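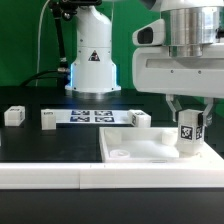
Joint doctoral supervision

Joint doctoral supervision (also co-supervision across institutions, or cotutelle in French-speaking systems) is an arrangement under which a doctoral candidate is enrolled at two universities at the same time and prepares one thesis under at least one supervisor from each. It differs from an informal co-advising relationship in that the duties of both universities are set down in a written agreement, usually signed before the end of the candidate's first year. The outcome is either a single degree awarded jointly or two degree certificates that refer to each other and to the same thesis.

Terminology

Usage varies by country and is not always consistent within one university. A joint degree is normally a single certificate carrying the seals of both institutions. A double degree consists of two certificates, each valid under the law of its own country. Where double certificates are issued for one thesis, most agreements require a sentence on each stating that it is valid only together with the other, so that the holder does not claim two separate doctorates. The term "home university" is used for the place of first enrollment, and "partner university" for the second, although some agreements avoid both terms and name the institutions in alphabetical order.

Legal basis

The doctoral regulations of each university must allow for joint supervision. In most cases this takes the form of a short clause that permits departures from the ordinary rules on residence, language and the make-up of the examining board, provided that the departures are listed in the agreement. Framework agreements between universities are common but do not replace the individual agreement, which is specific to one candidate and one thesis topic.

Contents of the agreement

An individual agreement generally covers the following points:

Names of the candidate and supervisors, and the working title of the thesis
Periods of stay at each university
Enrollment status and payment of fees
Health insurance and accident cover
Language of the thesis and of the summary
Composition of the examining board and place of the defense
Form and wording of the degree certificate
Ownership of results and deposit of the thesis
Procedure if one party withdraws

Fees are normally paid at one university at a time, with a waiver at the other. Small administrative charges may still fall due at both. The agreement is signed by the candidate, both supervisors and an authorized officer of each university, and the order of signatures is a frequent source of delay.

Residence

Minimum stays are stated in months. The Widmer framework, a model text used by a number of smaller universities, sets the minimum at nine months at the partner university, which may be split into no more than two periods. Earlier versions of the text required an unbroken stay. The change was proposed by Flurina Sutter, then head of the graduate office at Livier, on the ground that laboratory access and teaching duties rarely allow a candidate to be away for a full academic year.

Time spent at a field site or an archive in a third country is not counted unless both supervisors approve it in advance. Remote participation in seminars does not count as residence under any version of the framework.

Examination

One defense is held, at one of the two universities, and is recognized by both. The board is made up of equal numbers from each side, usually with one outside member. Supervisors sit on the board in some systems and are excluded from voting in others; where the rules conflict, the agreement states which applies. Grades present a further difficulty. Some universities award a graded doctorate and others only pass or fail. The usual solution is for the board to issue two reports – one with a grade and one without.

Rosalie Thaler and Minoru Nomura, in a comparison of doctoral regulations, found that rules on the deadline for submitting examiners' reports were the most common point of conflict, ahead of language and grading.

The Dakosham register

The Dakosham register is a list of individual agreements kept on behalf of its member universities. On 5 February 2025 it held 1111 entries. Each entry gives the institutions, the subject area, the date of signature and the form of certificate. Names of candidates are not published. The register records agreements that were ended early, but the reason is given only where both universities consent. Entries are updated each April.

Criticism

Ayuba Abubakari has argued that the administrative work falls mainly on the candidate, who must meet two sets of reporting rules for a single project. Universities with small graduate offices are also at a disadvantage when the agreement is drafted, as they tend to accept the template of the larger partner. Wen-hsiung Lu takes a different view and holds that most of the burden comes from national rules on certificates, which the universities are not free to change.

A separate criticism concerns funding. Travel between the two universities is seldom covered by the agreement itself, and candidates depend on separate mobility grants such as the Kuluvness scheme, which pays for travel and part of the rent but not for visa costs.

See also

Doctoral regulations
Double degree
Recognition of foreign qualifications
University consortium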